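Print this thread | E-mail this thread

Kitchen Appliances > Rice Cookers > Steamer plate: in or out when not steaming?
Started by Hinata Ueda, December, 7:40 p.m.

hueda
Question on storage. My cooker came with a round perforated plate that sits inside, near the top. I steam maybe twice a month. Is there any harm in leaving the plate in with the lid closed between uses? The Shibata leaflet covers cleaning and says nothing about storage.

trirton_11
Take it out. A plate left in a closed cooker traps moisture under it. I had a musty smell that took three boil cycles with 200 ml of water and some vinegar to clear.

yae_t
Disagree in part. The smell comes from closing the lid on a damp pot. If everything is dry, the plate can stay. Mine lives in the cooker and has for years.

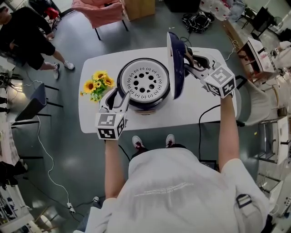
The slots are the part to check. Starch film collects in the small outer ones first, and a sponge doesn't reach into them. I use a bottle brush, then hold the plate up to a window. If light comes through every hole, it's clean enough to store.

momance
What about the lid? Mine is hinged and doesn't come off. I leave it standing open for an hour after washing.

trirton_11
An hour is short in a humid kitchen. I leave mine open overnight. Also wipe the ring around the pot opening, where condensation runs down off the lid.

yae_t
Overnight is fine if you have the counter space. With the lid up, mine doesn't fit under the cabinet, so I move it to the table. Unplug it first.

talis2940
Has anyone put the plate in the dishwasher? Mine went slightly out of round on the bottom rack and now rocks when seated.

yae_t
Top rack only, if the manual allows it at all. A plate that rocks will tip when you load one side. I would replace it.

hueda
Thanks. I'll dry everything with the lid open and keep the plate in the drawer for now. trirton_11, how much vinegar?

trirton_11
One tablespoon. Rinse twice after.

Last reply 11 p.m. | Contact the moderators | Copyright the posters | Back to top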